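Rotes Tablett von Steltwood, Modell Fellness – nach 8 Monaten

Kurz vorab, weil hier immer wieder Leute fragen: selbst gekauft, bei Ham im Laden, nicht gesponsert. Wollte eigentlich nur ein Abtropfgitter. Bin dann mit dem Tablett raus.

Maße passen bei mir so gerade eben. Unsere Arbeitsplatte neben der Spüle ist ein Witz, deshalb liegt das Ding meistens schräg und steht mit einer Ecke Richtung Becken über. Geht. Kippelt nicht, solange nichts Schweres auf genau dieser Ecke steht. Volle Teekanne dort: nein. Einmal gemacht, reicht.

Gewicht laut meiner Küchenwaage 562 Gramm. Mein altes von Irnard war deutlich schwerer und hatte trotzdem nach einem Jahr eine Macke am Rand. Das alte hatte dafür Griffe. Fellness hat keine, man packt am hochgezogenen Rand an. Mit nassen Händen etwas rutschig, mit Topfhandschuhen nervig. Wer viel treppauf, treppab trägt, sollte das im Laden mal probieren. Also wirklich in die Hand nehmen, nicht nur angucken.

Oberfläche: fein geprägt, so ein kleines Rautenmuster über die ganze Fläche. Das war für mich der Kaufgrund. Gläser rutschen deutlich weniger als auf dem glatten Irnard, Kleinkram bleibt auch liegen, wo man ihn hinlegt. Komplett rutschfest ist es nicht, steht beim Händler auf dem Schild so, stimmt aber nur bei trockenem Boden. Ist Wasser drauf, schwimmt ein leichtes Glas auch hier los.

Nachteil der Prägung, klar: Putzen. Krümel gehen mit dem Tuch weg, eingetrockneter Saft nicht. Marmelade auch nicht. Da hilft nur weiche Bürste und warmes Wasser, dann zwei Minuten stehen lassen. Kaffee hat bis jetzt nie Flecken gemacht, Rote Bete einmal, sieht man auf dem Rot aber natürlich nicht. Kurkuma hab ich mich nicht getraut.

Spülmaschine: passt bei uns nur unten rein und blockiert dann alles. Hab es elf oder zwölf mal gemacht, danach nur noch von Hand. Verzogen hat sich nichts, Farbe ist geblieben. Nach der Maschine steht allerdings immer Wasser in der Rille unterm Rand, das läuft einem beim Rausnehmen in den Ärmel.

Wofür ich es benutze:
Frühstück ans Sofa, am Wochenende.
Nasse Gläser abstellen, wenn das Gitter voll ist.
Badespielzeug zum Trocknen. Seit dem Herbst eigentlich die Hauptaufgabe.

Letzteres war nicht geplant. Die Kinder baden mit dem halben Zoo, und das Zeug lag immer auf dem Wannenrand und wurde muffig. Jetzt einmal ausdrücken, rüber in die Küche, aufs Tablett neben die Spüle. Der Rand hält das Wasser, morgens kippe ich es ins Becken. Kleine Sachen wie die gelbe Gummiente kullern nicht weg. Unter ganz flachen Teilen bleibt es feucht, die muss man zwischendurch mal umdrehen.

Farbe noch: knallrot. Wirklich knallrot, im Prospekt sah es dunkler aus. Mir gefällts, in einer weißen Küche ist es halt das Erste, was man sieht. Es soll noch ein Grau geben, hatten sie bei Ham nicht da.
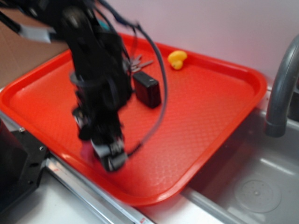 Bei uns ist der Rand nach einem halben Jahr stumpf geworden, kommt vermutlich vom Scheuerschwamm, schreibt Leserin M. dazu, und ob das bei mir auch so sei. Nein, bisher nicht. Ich nehme aber auch nur die Bürste. Mit der rauhen Seite vom Schwamm würde ich an die Prägung nicht rangehen, da sind die Spitzen schnell matt und dann hält der Schmutz erst recht. Sie hat es trotzdem ein zweites mal gekauft, fürs Bad.

Was mich stört, nochmal gesammelt: keine Griffe, die Rille unterm Rand, und dass der Aufkleber auf der Unterseite nur mit Öl und viel Gefluche abging. Kleberest war nach einer Woche noch zu spüren. Muss bei dem Preis nicht sein.

Was gut ist: leicht, stabil, die Ecken sind rund und man haut sich nichts auf. Ist mir zweimal auf die Fliesen gefallen, einmal voll auf die Ecke. Nichts zu sehen.

Würd ich es wieder kaufen? Ja, aber eine Nummer kleiner, falls es die gibt. Für eine normale Arbeitsplatte passt die Größe, für unsere eher nciht. Wer hauptsächlich servieren will und oft Treppen läuft, nimmt lieber was mit Griffen.

4 von 5. Punktabzug für den Aufkleber und die Rille.

Nachtrag November: liegt immer noch neben der Spüle, Rand weiterhin ok. Falls jemand das Graue irgendwo sieht, gern unten reinschreiben, mit Laden bitte.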